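Jelby air fryer 2 for 1 at Merkano – anyone had it go through?

Forum: Home & Kitchen offers
Started 30 Mar 2020

potsandpans_kev
Merkano have the Jelby compact air fryer on buy one get one free till the end of April. Page says "while stocks last", as they all do. Put two in the basket and it still charges me for both. Am I being thick? Free delivery over 200 as well apparently but that's not coming off either.

marrowfat
You need to add ONE. The second gets added at the payment page, after you put your postcode in. Daft way of doing it. Mine came up fine.

potsandpans_kev
Ah. Right. Will try that, ta.

dilly_b
Didn't work for me and I did it with one. Chat person said the free one is only for Merkano card holders. Doesn't say that anywhere on the banner. It's in the terms, right down the bottom, line 14 or something stupid.

marrowfat
I haven't got the card and got mine, so chat person is wrong.

dilly_b
Or you got lucky before they fixed it. Not calling you a liar, just saying what I was told. I was number 181 in the queue to be told it as well.

hobnob_central
Terms say "card holders OR registered customers". So you have to be logged in. Guest checkout won't do it. dilly did you go through as guest?

dilly_b
...yes

hobnob_central
There you go then.

saltmarsh_sue
Bit of a side question – is the Jelby any good though? Had a Sani toaster from the same place and the lever went in two months. A free second one is no use if the first is rubbish.

marrowfat
Had the older Jelby nearly a year. Chips good, fish fingers good, anything with batter is a mess. Basket coating still ok but I wash it by hand. Noisy. Wouldn't pay full price, would pay half, and that's what this is really.

potsandpans_kev
Worked logged in! Thanks hobnob. Two coming, one for my mum. Might get plates too as I'm paying delivery otherwise, see below.

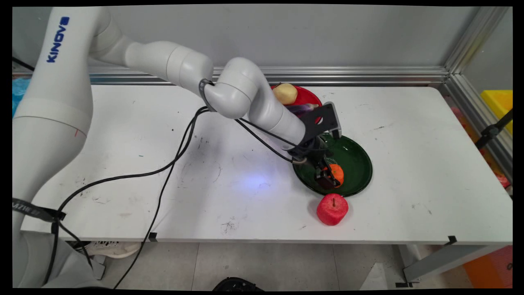

Delivery and the plate bundle

potsandpans_kev
So the free delivery is on the total AFTER the offer comes off. Sneaky. I need a bit more in the basket to get there. Anyone had the Zeltamberg plates? They do the mixed colours in the same sale, or a plain white set for a bit less.

saltmarsh_sue
Got the Zeltamberg bowls, not the plates. Heavy. Fine in the dishwasher, get hot in the microwave. Would go mixed, white shows every knife mark.

tenpence
Hard disagree, white every time. You can replace one when it breaks and noone notices. Mixed sets get discontinued and then you're stuck with odd ones.

saltmarsh_sue
Odd ones are the point of mixed??

tenpence
Fair. Still white.

hobnob_central
Don't spend more just to dodge a delivery charge, that's how they get you. Pay the delivery, or see if click and collect is still running near you. Ours has stopped for now.

potsandpans_kev
Stopped here too. Went with the plates, mixed, sorry tenpence. Order ends 1409 if Merkano staff are lurking and fancy sending it quick.

dilly_b
Update – made an account, logged in, second fryer came up free. Still think it should say so on teh banner. Have emailed them to moan.

marrowfat
Told you it wasn't the card

dilly_b
You did. Does the free one get its own guarantee does anyone know? Receipt only lists it as a zero line.

hobnob_central
Should do, mine did on the kettle offer. Register both with Jelby on their site, serial number is on the bottom. Keep the receipt email.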